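From: Ruth Bramwell
To: display-makers list
Date: May 29, 2026
Subject: Re: Clear acrylic box, cleaning and placement

Yeison Cuervo wrote:

> Hi all. I have a clear acrylic box going on a white table at
> Tindall in July. It will hold paper models from the Drirkico
> set. Two questions. What do you clean acrylic with so it does
> not haze, and is there any way to keep the ceiling light from
> showing up in the walls? I tried it in the back office and I
> could hardly see what was inside. The table can be moved but
> the lights can't.
>
> Yeison

Yeison,

I did the Latora cases last year and ran into both of these. Cleaning is the easy part. Lukewarm water, one drop of dish soap, a soft microfiber cloth, and let the water do the work. Don't use window cleaner with ammonia in it, and don't use paper towels. Blow or rinse the grit off before you touch the surface. I do the inside first, then the outside, and I leave the bottom rim for last, as that is where the dust collects.

The glare takes longer. With a clear box on a white table you get the overhead light on one of the inner panels, and it washes out a patch right where you want to look. The walls also overlap as you look through them, so the inside reads as layers of pale gray.

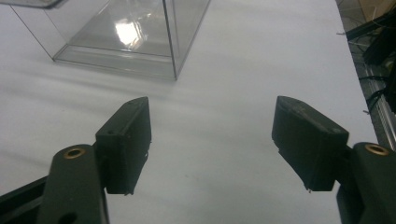

What I would try, in this order:

1. Turn the box. A small turn can send the reflection away from where people stand. Mark the corners with removable tape once you like it.

2. Move the table, if turning isn't enough. You want the light off to one side of the box. At Latora we ended up moving ours 9 inches.

3. Put something darker under the models. I used a sheet of mid-gray card cut a little smaller than the base. White paper models on a white table are hard to see even without glare.

4. Look at it from a child's height too. The reflection lands in a different place.

For small scratches I use the Trakix paste, the 50 ml tube. Try it on a bottom corner first. It won't fix a deep one.

Which way does the door face in the Tindall room? If people come in from the long side I would set the box up for that view and accept some glare from the other end. I have 2 sheets of the gray card left over and can mail them if you send me the base size.

Ruth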